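Subject: Re: [supper-list] July set lunch -- where are we going??

On 11:42, Eskil Nordin wrote:
> Can someone settle the lunch please. I've got Trudadetti down as
> first choice and Odukoya as second. Do we need to pay a deposit?
> And is it still 7 of us or has that changed?
> Eskil

Eskil, all,

Still seven. Quick answers, got to be out the door by one.

Trudadetti -- rang them this morning. Set lunch is on all July, three courses, no swaps on the main. They do want a deposit for anything over six, so that's us. Goes back on the bill at the end. The courtyard is closed so it would be inside, by the bar. Bit noisey last time but the lamb was very good.

Odukoya -- no deposit, but last orders at 2, and the sharing platters have to be orderd the day before. Jollof and the grilled fish, yes. Puddings, skip.

Endis is out. New menu, tiny plates, nothing for the veggies except a beetroot thing.

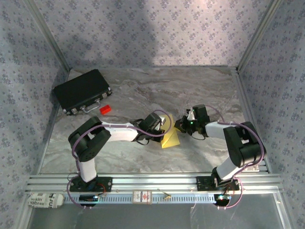
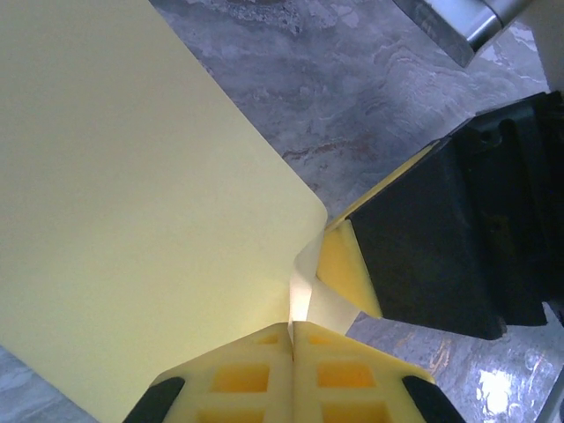
WHAT I NEED FROM YOU

1. A vote, Trudadetti or Odukoya. Reply to the list and not just to me, I lose them otherwise.
2. Anything you can't eat. I have nuts for one and shellfish for one, shout if there's more.
3. Whether you want the wine. By the bottle or by the carafe, house white only.

If it's Trudadetti the bus stop is right outside. Odukoya is the one behind the old Toltora showroom -- go in by the side door, the front one sticks.

Will book at five with whatever I've got by then.

Contact the list owner | © supper-list | Back to top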